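**To:** Marlies Hauser
**From:** Helmi Nurmi, Relska workshop
**Re:** Sweeping project, equipment spending to the end of February

Dear Marlies,

Thank you again for being so patient over the autumn figures, and for the very kind note you sent with the second instalment. It went up on the kitchen wall and Santeri still reads it out to visitors!

The larger part of the equipment money is now spent. The arm and its gripper came through Juntunen at the price they quoted us in the first place, delivery included, and Ghazala has moved the small saving into the line for spare fingers, where we had been rather hopeful. We ordered two spare sets. The wrist camera was dearer than planned, but we had put a little by for that and I don't need to ask you for anything extra.

Most of our days go on the dustpan and brush work. Santeri marks the surface out in squares with blue painter's tape, so that everyone means the same square when they write up a run, and we have done 448 runs on it so far, which is comfortably over what we promised you for this stage. 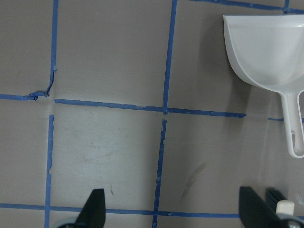
*Dustpan and brush work on the taped grid. Some of the tape has torn and bunched up at the left.*

The tape brings me to the one change I would like to ask for. It is cheap to buy, but it frays and lifts, and putting it down again eats into the mornings more than any of us had guessed. Zeltow can supply a printed mat with the lines already on it, at 36 euros each, and I should like to buy 20 of them out of the consumables line (720 euros in all). Gizella thinks we could manage with fewer, and she may well be right, but I would sooner not be ordering again in the summer when Zeltow are slow to answer.

The second arm is still on the plan. Zidix have sent a quotation and it is a fair one, though the warranty wording is muddled and Ghazala has gone back to them about it. We won't sign until you have seen the corrected version.

Could you let me know about the mats when you have a moment? The receipts so far are in the folder with this letter.

With warm wishes from all of us,
Helmi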